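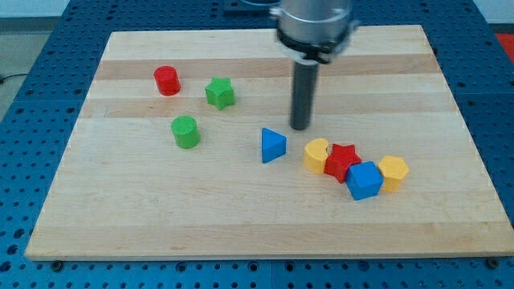
Hirkex Pushing Bench Kit: Review After Four Months

Reviewed by Yayra Korletey, 2nd June

We bought the Hirkex kit to get a tabletop pushing station running without designing one ourselves. The order covered the perforated table, the tool collar, two rod tools and a set of blocks. The arm was already ours and was budgeted separately, so anyone starting from zero should plan on the arm being the largest line by far.

Table. Flat, stiff and heavy. The threaded holes took every screw we tried. Moving a work surface and putting it back in the same spot is quick once the screw positions are written down. Freight was quoted late and cost more than we had set aside - ask for it with the first quote.

Rod tool. A plain rod has no fingers, no motor and no cable, and the price reflects that. It pushes blocks and does nothing else. If grasping is in next year's plan, get the gripper price now and check that it fits the same collar. Ours needed an adapter from Clunach, with a lead time of seven weeks.

Blocks. Ordinary shape-sorter pieces, sold by Hirkex at a steep markup. Buy them from a toy store. Cylinders are harder to push in a straight line than cubes, so mixed shapes are worth having.

Work surface. Not included. We use a wooden cutting board, and Tanko Adeleke has asked for a spare in the next order.

Support. Two tickets, both answered. The manual leaves out the torque values for the collar screws.

Verdict: buy the table and collar, skip the blocks. The Vitik bench is cheaper but its hole spacing did not match our arm base.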